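Why Is Icing Shiny?

I love cake. I also love asking questions about cake, and my favorite is this one - why does some icing shine like a wet puddle while other icing looks dull and dusty?

It all comes down to light. Light zips along in straight lines until it bumps into something, and then it bounces.

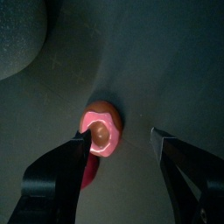
Smooth things bounce light in a neat, tidy way, a bit like a ball hitting a flat gym floor. Bumpy things send it flying all over the place! Look at the pink part and you'll spot little bright white glints along its wavy rim. Those glints are light bouncing straight at you. The brown around it is much less shiny, so it doesn't sparkle the same way.

Try it at home with a sheet of kitchen foil. Hold it flat under a lamp and find the bright spot. Now scrunch it up, open it out and look again. Where did your one bright spot go? (Mine broke into up to 46 tiny ones, and then I lost count.)

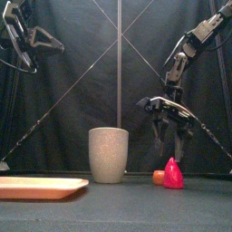
Dark metal and silver-grey metal, side by side.

Metal can be shiny or dull too. A new spoon shines, but lots of tiny scratches can make an old one look cloudy. Go and check your spoon drawer!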